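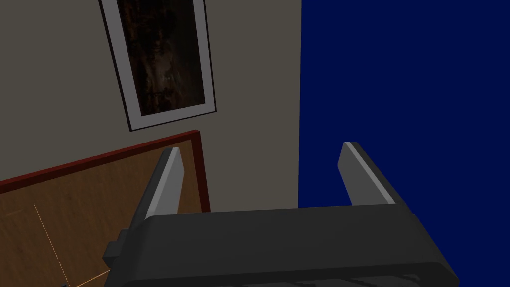
Fig. 1. Simulator view from above the gripper, fingers open, wood-grain panel with red border at left.

Gripper Cell Maintenance Meeting — Minutes
Held in October at the Vataleo workshop, 2.00 pm
Present: cell maintenance, simulation, purchasing, production planning
Apologies: quality

1. Minutes of the last meeting

Agreed as a correct record, with one change. Under item 4 the grease interval should read "every 2,000 cycles of the gripper", not of the arm. The copy on the shared drive is to be replaced.

2. Matters arising

The spare cable for the wrist has come from Domański and is in the store. The old one has been kept until the new one has been fitted and run.

The question of a second key for the cell gate is still open. Purchasing to chase.

3. Gripper fingers

Maintenance reported that the left finger had been closing late on the real cell. The slide was stripped and cleaned and the finger refitted. After the refit the two fingers met with a gap at the tip, so the left one was shimmed and the zero position taught again. It then ran 300 open and close moves with nothing in the grip and no fault came up.

Production planning asked if the right finger should be done at the same time next time round. Maintenance said yes, as most of the work is in getting the cover off. Agreed that both sides will be done together from now on.

The fixing screws are to be changed each time the fingers come off. There are 11 left in the drawer. Purchasing to order another box from Sevar.

Action: maintenance to add the shim thickness to the cell log and mark the shim packet.

4. Simulator model of the cell

Simulation showed the current model on the screen (Fig. 1). The fingers in the model are plain flat-sided plates with squared-off tips. Maintenance confirmed that this is near enough for reach checks, but asked for the finger length to be measured again on the real gripper, now that it has been shimmed.

There was some talk about the view. With the camera set this low over the gripper, the body takes up much of the lower half and hides part of the panel. It was felt that a second view from the side would help when checking approach moves. Simulation will add one and keep the present view as well — the operators are used to it.

The faint orange lines on the panel were raised. Simulation was not sure if they are left over from an older set-up or are drawn by the program. To be looked into before the next release of the model.

Action: simulation to add the side view and report back on the lines.
Action: maintenance to measure both fingers and send the figures over.

5. Routine care

The weekly check sheet was gone through. Changes agreed:

Wipe down the fingers before the shift, with the cell locked off.
Check the finger screws by hand and then with the torque driver.
Jog the gripper fully open and fully closed at low speed before going to automatic.
Write down any fault code in full, including the time.

The line about the air filter is to stay as it is. The check should take no more than 30 minutes. If it takes longer, the reason goes in the log.

6. Galtska controller update

The update has been put back. The backup of the present settings was taken but has not been tried on the spare controller, and maintenance does not want to go ahead until it has. Production planning can give the cell up for one morning — date to be settled by email.

Action: maintenance to load the backup on the spare controller.

7. Any other business

The torque driver is due back from calibration. Until then the one from the press line may be borrowed, and must be signed for.

The meeting closed at 3.10 pm. Next meeting to be called once the controller backup has been tried.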